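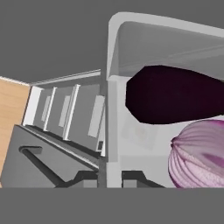
How to Submit a Film Review to the Brellton Screen Bulletin

Updated Monday, August 22, 2022

The Bulletin is issued by the Numham and Brellton Film Library and accepts reviews from any registered member. Reviews of Indian, British and other world cinema are welcome, in English or with an English translation supplied by the writer. Please read the guidance below before sending your text.

Step 1: Choose a film

The film must have been shown in the library's own programme or be held in its lending collection. Each title has a catalogue number, which should appear at the top of your review. The family drama Satti, for instance, is listed as 1016. If a film has been released in more than one version, state which version you watched and its running time.

Step 2: Watch and take notes

Members are advised to see the film twice where possible. On the first viewing, note only the points at which your opinion of a character changed. On the second, record who is present in each important scene, what is said and how the scene ends. Quotations must be checked against the film itself. If you are relying on subtitles, say so.
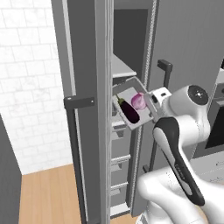
Step 3: Describe before you judge

Reviews are most often returned to members for being too general about the action on screen. Arguments in family dramas tend to take place in kitchens and at dining tables, and the objects there deserve the same attention as the dialogue. "There was some food in the fridge" gives a reader very little. "A dark purple aubergine lay slantwise in a shallow grey tray, with a red onion beside it" can be pictured at once, and the writer may then go on to say what the moment meant — or why it failed. One or two such details are sufficient for a review of normal length.

Step 4: Deal fairly with disputed subjects

Some films attract strong public disagreement, particularly those concerned with marriage, religion or caste. You may disagree with a film's position. You should first set out that position in terms its makers would accept. Comments on the private lives of actors or directors will be removed. Remarks made in interviews may be quoted only with the publication and date.

Step 5: Give a rating

Ratings run from one to 5, in whole numbers. The rating should agree with the text.

Step 6: Send your review

Upload the finished review through Resora, the members' online portal, under "Bulletin". Plain text files are preferred. Reviews should be no shorter than 277 words. You will receive a reply within four weeks, except in April, when the office is occupied with the annual programme.

Corrections after publication should be sent through the same page, quoting the catalogue number.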